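From: Impi Harju
To: the Modenell list
Subject: Re: [modenell] That Honatov reissue, worth it or not?

Polyxeni Mavromatis wrote on Wednesday:

> Has anybody here got the new pressing of the Honatov LP yet? I only know
> them from the two songs on that old garage compilation and I'm wary of
> paying import postage for a whole album of filler. Also, is it the same
> mix as the cassette? Somebody on here said the cassette sounded like a
> band playing inside a wheelie bin, which I took as a recommendation.
>
> And while I'm asking, are Ait Brahim touring with them or is that just a
> rumour?

Polyxeni, yes, yes, get it! I've had my copy since last weekend and it has been on twice a day, three times if I'm cooking. Mine is number 249 out of 738, hand-stamped on the inner sleeve in purple ink that has already come off on my thumb.

First your question about the mix. It isn't the cassette mix. They went back to the eight-track reels and whoever did the transfer had the good sense to leave the tape hiss in. The drums are the big surprise. On the cassette you could only hear the snare and a sort of distant thud, and now there's a proper kick drum under everything and you can tell how hard she was hitting it. The organ is louder too, which I know will annoy some of you, but on "Ferry Money" it makes the song. That wobble before the second chorus used to sound like a fault on my tape deck. It's a person leaning on the keys!

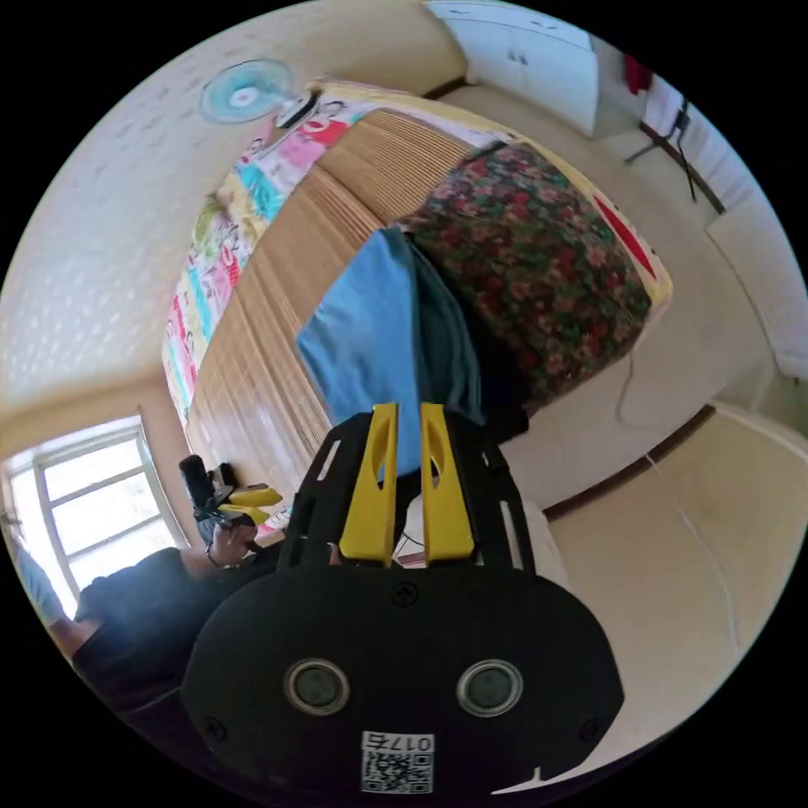

Filler: there's one track I skip, the slow one at the end of side one, and even that has a good bass line if you can put up with the flute. Everything else moves. Side two opens with the two compilation songs back to back, but the first of them is a longer take, with an extra verse and a guitar break that goes horribly out of tune and then somehow lands on the right note. I laughed out loud the first time. Then you get "Cernesholm Road", which I'd only ever heard as a live bootleg with somebody talking all over it. Hearing the words at last is a treat (it's about a bus, mostly).

The pressing itself is decent. My copy has a bit of crackle in the run-in on side two and one tick near the start of the third song, nothing after that. The sleeve is thin card and mine came with a bent corner, so ask them for a stiffener when you order. The insert has lyrics on one side and a long interview on the other, in very small type. Worth reading for the part about the van.

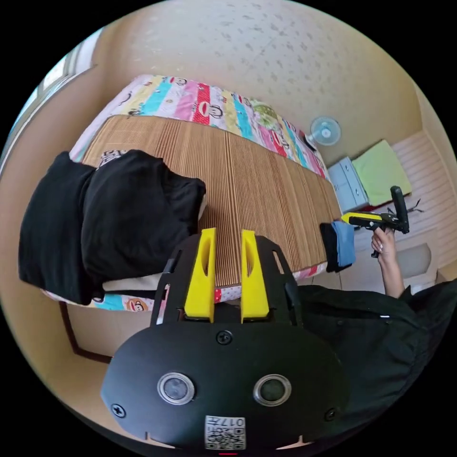 Monkey-face sheet, woven mat and a big black bundle.

On Ait Brahim: it's half true. They're sharing the bill for the northern dates only, four nights, and then they go home to finish their own record. I saw them in February in the upstairs room at Cernesholm and they were tremendous – two guitars, a hand drum, one tiny keyboard, and a singer who hardly needed the microphone. They played for fifty minutes without a gap between songs. If you can get to one of those four nights, go early, as they're on first and the doors are at half past seven.

I'd also put in a word for the Ait Brahim seven-inch, which the same shop has in its bargain section for no reason I can understand. The B-side is the one. It starts with somebody counting in the wrong number of beats and the whole band just goes with it. 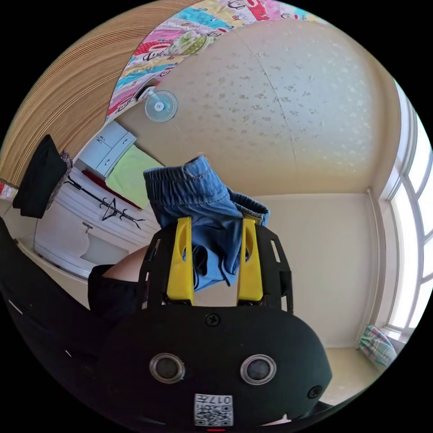 As for postage, I split a parcel with two others and it came out far cheaper than ordering alone. I'm happy to do the same again if enough of you want in. Reply to me off-list with what you're after and I'll put an order together by Wednesday night. No money until I know the total, please, I made that mistake with the box set and was still sorting out who owed what months later.

One more thing for the collectors. The shop reckons the original run in 1994 was 2000 copies, but I've seen a test label with 2133 written on it in biro, and I'd love to know if that's a catalogue number or just somebody's phone extension. If any of you own an original, could you look at the run-out groove on side one and tell me what's scratched there? Mine has a little drawing of a fish and the letters HNT, and I want to know whether they copied that across from the old plates or somebody did it fresh.

Right, side two again.

Impi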